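Floral wallpaper

By Vlasta Georgiev
October 2020
4 min read

Floral wallpaper is wall covering printed, painted or embossed with flowers, leaves and related motifs (ribbons, baskets, birds, trellis). One of the oldest and most common families of wallpaper pattern. Sold by the roll, sometimes by the panel.

Origins

Early European papers were small sheets, block printed in black, often used to line boxes and cupboards as much as walls. Flowers were there from the start - mostly borrowed from embroidery and woven cloth. Sheets were later pasted end to end into rolls before printing, which allowed longer repeats. Hand-painted papers from China, with flowering trees and birds running round a whole room, reached wealthy houses in Europe in the seventeenth and eighteenth centuries and were widely copied.

Machine printing in the nineteenth century brought the price down sharply. Cheap florals went into bedrooms, hallways, rented rooms. Quality varied. Some greens of the period contained arsenic, and damp made matters worse.

Pattern types

Large-scale florals: cabbage roses, peonies, tulips. Usually a long repeat, more waste when cutting.

Sprigs: small seperate flowers on a plain ground, often in rows or a half-drop. Common in attics and small bedrooms, where a big pattern gets chopped up by the slopes.

Trellis and ribbon: flowers held in a lattice or tied with bows. Goes back to French silks of the eighteenth century. Comes round again every few decades, generally in pastels.

Watercolour: soft edges, uneven washes, pale ground. Mostly a digital print style now, though hand-blocked versions exist.

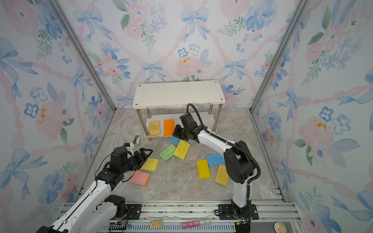 Scale matters more than colour for how a room reads, according to Selma Janevski, whose handbook for decorators is still in use in the trade. She advised pinning up a full repeat and leaving it for a day before ordering. Her other rule - never join two different florals at a corner - is widely ignored.

Manufacture

Block printing uses one carved block per colour. The Vasić works kept 200 blocks in store and used them for short runs until it closed. Surface printing, a roller method, lays down thicker ink and gives a slightly smeary look that some buyers prefer. Gravure is finer. Screen printing came in during the twentieth century, digital later.

Weveck, a small maker, lists 15 florals at present, all non-woven. Its best known is Cukidar, a ribbon and blossom design drawn by Mimoza Nikolovski and reissued in July in four colourways.

Hanging

Pattern match is either straight or half-drop, marked on the label. Start from a plumb line, not the corner, as corners are rarely true. Centre the main motif on the chimney breast if theres one. Check batch numbers before cutting. Non-woven papers are hung by pasting the wall; traditional ones are pasted on the back and left to soak for the time stated.

Collections

Old samples survive mainly in pattern books and in layers under later paper. The Vavis collection holds up to 3,000 pieces, many of them scraps taken from houses before demolition. Catalogued by Sorin Tomić, by ground colour first and then by flower. Open by appointment.

See also: Chintz, Lining paper, Toile, Trellis pattern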